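Tips > Community and Events > Running a Small Conference

Tips for running a two-day community business meet

5 min read

Associations that bring together members from several countries usually hold one large gathering a year, and smaller ones in between. These tips are for the smaller sort: two days, a hotel or a hired hall, a mix of business owners, local officials and families with relatives abroad. They come from the notes Bhavana Iyer kept while organising the Titside chapter's meet last November, with additions from Yamuna Chacko, who ran the registration desk.

Before you book

Fix the dates around the bigger event your guests are already flying in for. People who have paid for a long-haul ticket will often stay on for another two days, but few will make a separate trip. Check school holidays in both countries.

Ask the venue for a written list of what the hall rate covers. Titside was quoted separately for the projector, the stage lights, the lectern microphone and the second tea. Get the price for each and strike out what you don't want.

Visit at the time of day you will be using the hall. A room that seems pleasant at 10 in the morning may have the sun straight on the screen by 3.

Invitations

Send the first notice with only the dates, the city and the fee. The programme can follow. If you wait until every speaker is confirmed you will lose the people who book early.

Officials and ministers' offices want a letter on headed paper, posted as well as emailed. Put the exact slot you are offering, with start and finish times. Have a second speaker ready to go on in that slot, and tell that person plainly that they are the reserve.

Ask overseas guests for their arrival flight on the registration form. Sharing cars from the airport saves a good deal of money, and it can't be done from a list of names alone.

Name badges

Print the name large and the city underneath. Leave off job titles, which go out of date and cause complaints. Make two-sided badges, as they always flip over. Keep 28 blanks and a thick pen on the desk for people who register on the day.

File the badges by first name if your members come from several language groups. Surnames get entered under initials, father's names or village names, and the queue slows down while you hunt.

The programme

Keep panels to three speakers and a chair. With five, the last one gets four minutes and no questions. Rizzi, the hall we used, had a clock at the back that ran fast, so bring your own and set it where the chair can see it.

Put the investment session first thing after breakfast. Put anything about property, pensions or tax straight after lunch; those rooms stay full whatever the hour.

Leave a proper gap before dinner. Guests want to change, telephone home and find their cousins.

Exhibitors' tables

Small firms will take a table if it is cheap and near the tea. Charge one price for all tables and give them out in order of payment. Misov and Desanis both paid early and got the two by the door.

Ask each exhibitor three things in writing: how many sockets they need, how heavy their heaviest item is, and whether anything makes a noise. Tape down every cable before the doors open. Software and engineering firms tend to arrive with far more equipment than they mentioned, so keep a spare table and two extension leads back for them.

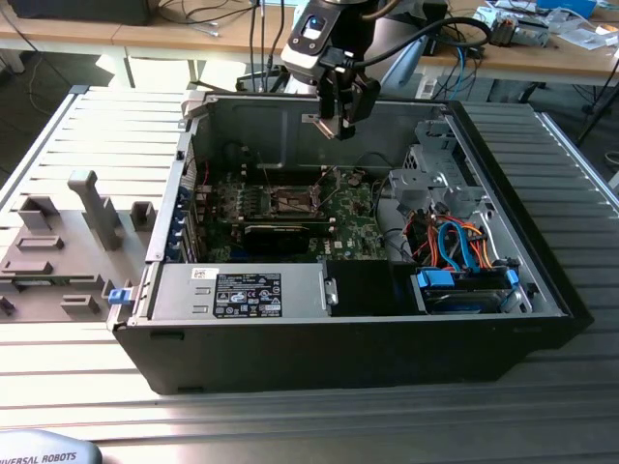

An open desktop tower on a slotted metal worktable.

Set-up for exhibitors should end an hour before registration opens. After that the goods lift is needed for chairs and catering.

Food

Order vegetarian food for everyone and add one or two other dishes. Label each dish in English and mark nuts, dairy and egg. Ask for the tea urns to be left out all afternoon, as delegates coming off night flights will want a cup at odd hours.

Give the caterer your final number on the Friday before, and add some 5 per cent for relatives who turn up with a registered guest.

Money

Take fees in one currency and say who pays the bank charge. Open a separate account if your bank allows it. Write a receipt for every cash payment, including those from friends.

Afterwards

Send thank-you letters within the week, speakers first. Post the photographs in one shared folder and tell people when it will be taken down. Write up the contacts list only with the details each person agreed to share, and send it to delegates before you send it to anyone else.

Keep the leftover lanyards. They will do for next year.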